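Is all that plastic doing anything?

Dehua Jiang has been packing things for other people for 18 years, most of them at Drarnum, and she would like you to believe that film matters. I went in doubting it. My last delivery from Kunent was a lamp shade wrapped in so much plastic that I filled a trash bag getting to it, and the shade was dented anyway.

"Then it was packed badly," Jiang said. "Film doesn't stop dents. Film stops scuffs and dust. People want it to do the job of a box."

Fair enough, but the companies selling the stuff are not so modest. Veres, which supplies Drarnum, talks in its catalog about "total surface security." I read her the line. She laughed and said she had never met a surface that was totally secure.

What she does defend is the difference between kinds. Black plastic goes on things that will sit in a room for months. Clear goes on anything a customer will want to check before signing. Does the black really keep light off, or does it just hide the dirt? "Both. The hiding is worth money, I won't lie to you."

Her coworker Bülent Kurtuluş was less loyal. He ran a small trial in January, 20 parcels with the usual two layers of film and 20 with one. By his account three parcels came back with complaints, all from the double-wrapped batch. Jiang says that proves nothing, and with numbers that small I agree with her. Still, Drarnum went on using two layers, and when I asked who had decided that, neither of them could say.

I asked about reuse. The company's website says film is "reused wherever possible." Kurtuluş shrugged. "It's possible once. You pull it off, it's creased, it's gone cloudy, it tears where the tape was. You can lay it over something. You can't wrap with it again and charge for it."

Jiang disagreed, a little. She keeps the big sheets, folded if there is time and bunched up if there isn't. Clear film with a few wrinkles will still keep dust off a bench, she said, and crumpled black plastic can be stuffed into a gap. I asked how much of it ends up in the trash all the same. "Most," she said. "Eventually, most."

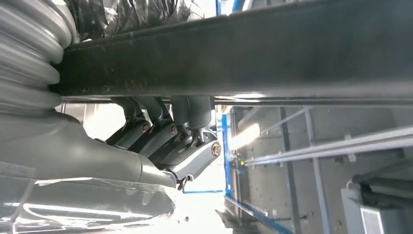 Next in this series

Lilla Virág on the price of cardboard, and whether Dretanley's boxes are any thinner than they used to be.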